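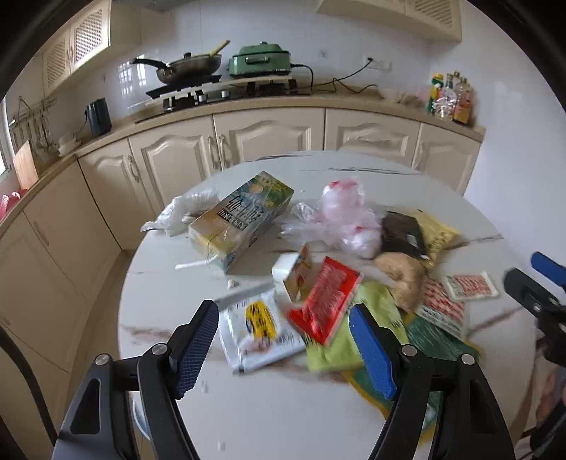

Groceries on the round kitchen table, before anything was put away.

Tundasville Pantry Day

Photos by Otis Alcantara. Posted Sun 11 May.

Lucero Cáceres does one large shop every few weeks and sorts it at home on the white table in her kitchen. The Paucar market is 40 minutes away by bus, so she buys dry goods in quantity and fresh things only for the next few days. This page covers the May shop. The November one is on the older gallery page.

Notes on the table

The big carton with the white strap handle is printed in yellow, blue and green. Cartons go on the floor of the pantry, under the first shelf.

Packets are sorted by color first, then by what is in them. There is a brown one, a yellow one and a bright red one in this pile.

The small open box sits near the middle. Open boxes are used up before new ones are started.

Plastic bags are folded and kept in the drawer by the back door.

The tabletop has a marble look with dark veins. Lucero bought it secondhand from Furatach for 50 dollars.

Next gallery: the pantry shelves.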